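Workshop notebook – bench 2, tabletop containers
April, entry opened 9:40

Carried over from the previous page: the question of which open container stays on the bench for small loose items (cups, tape, offcuts, pens) and which go back to the shelf. Three candidates. The plastic bin from Sirness, the folded steel tray from Medrano, and a wire mesh basket with a loop handle at each end, no maker's mark that I can find.

Masses first, bench scale, zeroed with the mat on.

Plastic bin, empty: 448 g
Steel tray, empty: 1098 g
Mesh basket: not taken, scale was needed next door. Do this before closing the entry.

The steel tray is heavier than it needs to be for the job. It does not slide when a cup is set down hard in one end, but it rings, and the folded lip has a burr on one of the short sides. Filed it down, two passes, then a wipe with a dry rag. Still not happy with the corner. Marked with blue tape and set aside.

The plastic bin is quiet and light and moves too easily. A cup dropped in from hand height pushed it off its pencil line on every try. Added a strip of Ellura grip liner underneath and repeated. It held position, but the liner picks up sawdust and stops gripping once it is dirty. Rinsing brings it back. I do not want a container that has to be rinsed.

10:55

Cup tests in the mesh basket. Procedure, so that it can be repeated by someone else:

Table wiped down, near edge clear. Outline of the basket base in soft pencil on the tabletop. Cup placed upright at the left end, then lifted out, then placed again. Same at the right end. After each placement, check whether the base is still inside the pencil line and whether the cup is standing square.

The cup is the issue more than the basket. A narrow cylindrical cup on mesh can come to rest with part of its base on a wire crossing and part between crossings, and then it leans slightly. The lean is small. It matters if there is liquid in the cup and it matters if a second cup is going in beside it, as the rims touch first and the second one ends up higher. Rotating the cup a little before letting go clears it most times. Wide-based cups do not show the problem at all.

The rim of the basket is raised enough to stop a cup from walking out when the basket is carried, provided it is carried level. With one hand on one loop it tilts and everything goes to the low end. Two hands, one per loop, or leave it where it is.

Loops: good height for picking up, bad for storing. The basket will not go under the lower shelf with the loops standing, and they do not fold. It needs the open bay on the left of the rack, or it stays out.

Tonantzin Pacheco came by at 11:30 and asked why the tray was being rejected on noise. Answer for the record: the bench is shared, and the tray can be heard through the partition with the door shut. She suggested a felt pad in the bottom. Tried it with an offcut of felt. It kills most of the ring but the felt holds crumbs and chips, same complaint as with the liner. She took the tray for the Prambridge cabinet, where it will hold drill bits and stay put.

12:10

Position on the table. Front half is bad for any of the three, it blocks the forearms when working at the near edge and gets bumped. Moved the mesh basket back and centered it left to right. Reach is longer but clear. With the cup at the left end, the right end is free for whatever comes in next, and the near part of the tabletop stays open.

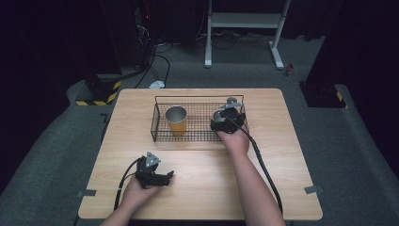

Does a metal-lined cup need a pad under it in a wire basket? Skip the pad if the cup is empty or used dry – use a thin cork disc only if it will hold liquid, and cut the disc a little wider than the base so that it bridges the wires.

Cork disc cut from the sheet in drawer 3170. The first one was too small and dropped to one side when the cup came out. Second one fine. It can be lifted out and brushed off, unlike the felt.

Cable note. Any cable crossing the tabletop gets routed below the basket position, toward the near edge, with slack left on the table. A cable led over the rim catches on the mesh at the corners and drags the basket when it is pulled. Checked this with a spare lead: the basket came off its line on the first pull.

Surface note. The wire feet of the basket left no marks on the pale top after the morning's work, checked with a lamp held low from the side. Check again after a week of normal use. If there are scratches, put short lengths of clear tubing on the lowest wires, nothing adhesive.

Outcome for now:
Mesh basket stays on bench 2, back half, centered.
Steel tray to the Prambridge cabinet, burr on the corner still to be finished.
Plastic bin back to the shelf, grip liner removed and rinsed.

Open items:
Mass of the mesh basket.
Second cork disc, same size, for the right end.
Ask whether the left bay of the rack is promised to anyone.
Pencil outline to be redone in something that survives wiping.

14:20 – scale is back but the battery is flat. Spare is not in the drawer.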